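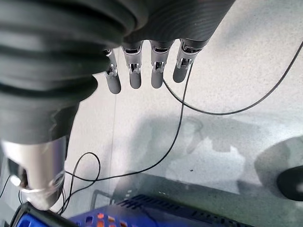
Müzeyyen Güler
List moderator and newsletter editor

Hi all,

Sorry for the silence, I've been buried in page proofs and only came up for air on Thursday. Thanks to everyone who wrote in about the next group read. Votes are in and it's The Ferry at Nestitz, which I'm thrilled about (I voted for it twice, once by mistake, and took the second one off again before anyone writes to me).

For those who missed the blurb, a widowed piano tuner called Cordier inherits a ferry licence and a cranky old boat in the river town of Nestitz, and on her first night crossing one passenger gets on and doesn't get off. It's a mystery, it's a bit of a love story, and there's a dog with terrible manners. I laughed out loud at the customs office chapter and then had to put the book down for a while after the one that follows it, so be warned!

Some housekeeping. We'll read in four chunks, with a week for each, starting in January. The paperback has a different chapter count from the ebook, because the ebook splits the Mitirar section into short pieces, so please go by chapter titles when you post. Spoiler space is 20 blank lines, same as always. I know it looks silly on a phone but people do still get the daily digest.

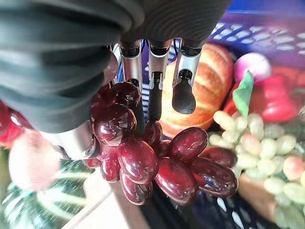 Do I need to have read the first Cordier book before this one?

You can start here quite happily. The earlier one, Marker, is set ten years before, and the only thing carried over is her quarrel with her brother, which gets explained again in the second chapter. If you do plan to read Marker one day, skip the letter at the end of part three, as it gives away the culprit.

Now, to the grumbling about length. Someone wrote last week:

> I like the sound of the ferry one but my library's ebook says it has
> 4000 locations or something and I only just dragged myself through
> the last pick. Can we please have something short for once? My
> favourite read with this group was still the one with 70 pages.

I hear you! The location numbers on e-readers are a menace, though. My own copy stops at 2340 and I've got the type set at a size you could read from across the street. I finished it in three evenings and a long dentist's waiting room, and I'm not quick. If we all hate it by the end of chunk two, we'll bail out and I'll grovel.

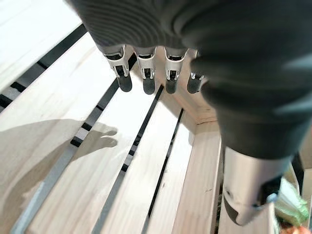

On the ending, which a few of you have peeked at already, Anneke wrote to me that the last chapter is a cheat, that no ferry pilot would leave the wheel at that point, and that she threw the book at a cushion. She'd like a whole thread for it and she's welcome to one, with the full spoiler space please.

I don't agree with her, for what it's worth. I think Cordier knows perfectly well who's on board by then, and the bit with the tuning fork tells you so, but I'll save my arguments for week four.

If anyone has a spare copy they'd lend, write to me off list and I'll match you up with a reader. And would whoever has my copy of Marker with the coffee ring on the cover please post it back, I want to check something about the brother.

Cheers,
Müzeyyen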